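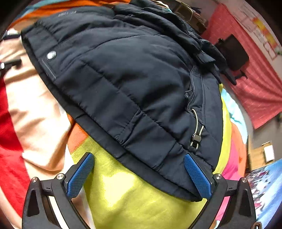
Coat swap – what we need from you before May is over

Quick one this week, I'm typing this between two loads of laundry. The winter coat swap is back and the bags are already piling up in my hallway. Puffers mostly. Navy, black, more navy. Please read before you drop anything off!

Wash first. Cold, gentle, zip pockets closed, snaps done up. Then dry it ALL the way. A puffer can feel fine on the outside and still be damp in the middle, and then it sits in a bag all summer and you know the rest. Low heat, couple of tennis balls in the dryer, take it out and shake it, back in again.

Check the pockets. Last year we found 13 dollars, a library card and half a granola bar. Library card went back to Alina Onu, granola bar did not.

Lay it flat on the bed and fold it there, much easier than on your lap. Hood in first, sleeves across, then up from the hem. Loosen the drawcords before you fold – pulled tight they leave the hem all puckered, and the toggles dig in. Don't squash it in a vacuum bag please, the filling never really comes back. An old pillowcase is great.

Pin a note on with the size. Kids' sizes too, the labels are half worn off on most of them and Nabila Mahrous spent a whole evening last time holding coats up against her nephew.

Broken zipper? Still bring it. Welington Sales is doing repairs again, zippers and snaps only, no linings, he was very firm abuot that. Missing cord locks he can replace, he has a jar.

Drop off is at Aicha's, side door, any evening after 7. Not on the front step if it's raining. Four coats per household for now, we ran out of rails last time and had them over the banister. If you have a clothes rail to lend text Aicha, she'll come get it.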